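Dellari Jewelry Tray: Set-up and Use Guide

Section 3. Sorting your jewelry into the tray

Read this section to the end before you begin. The first sorting needs some 20 minutes. The next ones are faster.

3.1 Prepare the place

1. Choose a wide, soft surface. A made bed with a flat sheet is very suitable. Do not work above a sink or an open drawer.
2. Wipe the tray inside with a dry cloth and place it on the surface, near to your hand.
3. Lay out all pieces with space between them. Rings can roll into the folds, so please smooth the sheet first.

Note: On a sheet with a printed pattern, small rings are difficult to see. Pass your flat hand slowly over the fabric before you finish.

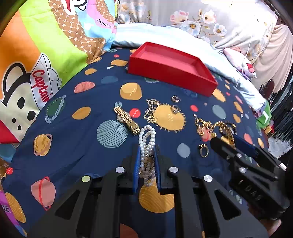
3.2 Put in the pieces

4. Start with the watch. Close the clasp and lay it along the long side of the tray, with the face up.
5. Put in the heavy chains next. Coil each chain one time in a loose loop. Do not fold it sharply.
6. Lift pearl necklaces by the strand, close to the clasp, and lower them slowly. Keep them apart from metal chains, which can scratch the pearls.
7. Put the rings in one corner, all together.
8. Thin chains go last. If a chain is tangled, see 3.3.

CAUTION: Do not pull a pearl necklace out from under other pieces. The thread can break. Remove the other pieces first.

CAUTION: Small pieces can be swallowed. Keep children and pets out of the room until the tray is put away.

3.3 If a chain is tangled

9. Open the clasp and lay the chain flat.
10. Loosen the knot from the middle with two blunt pins. Never pull at the ends.
11. If the knot stays closed, leave the chain outside the tray and continue with the others.

Note: The tray carries up to 200 grams. For a bigger collection, use the Bellden deep tray (order number 275), which has the same length and fits in the same drawer.

3.4 Putting away

12. Carry the tray level with two hands.
13. Shake the sheet gently over the bed, not over the floor, and look one more time for rings and earring backs.

For cleaning of the tray, go to Section 4.

Text of this guide: Piyumi Herath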